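Bernisitz lace workshop, the January open house

So I finally made it to Bernisitz! I'd been meaning to go for years, and when they opened the lace rooms for the January open house I got up at a silly hour and caught the early bus. Doors were at ten and the line already went down the steps.

The first room is all bobbin lace, worked on fat round pillows stuffed with straw. Marius Nistor was at the big one by the window, on a collar pattern that takes 24 pairs (he let me try four pairs, and I had them in a knot within a minute). The sound is lovely – a sort of soft wooden clicking that goes on even while people chat.

Upstairs they keep the prickings, the pierced cards that carry the patterns. There are 661 in the drawers, a lot of them brown and floppy at the corners, and the Uibo family ones have little notes in the margins about thread. I could have stayed up there until closing. They're slowly copying them onto new card, all by hand, and the edging I liked best was next in the pile.

Then back down for the washing and mending talk, which I nearly skipped and ended up loving. Old linen lace gets tacked to a piece of muslin before it goes anywhere near water, and you press it, never rub.

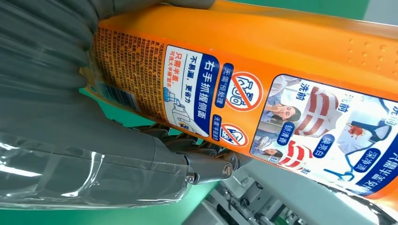

Victor Mbwambo wrote to me afterward that I should have asked about the rinsing, as his grandmother's edging went stiff and yellow from soap left in the thread, and he now changes the water five times. I'll try that on my two thrift store doilies.

Tickets were cheap, the soup was good, and I bought far too many bobbins.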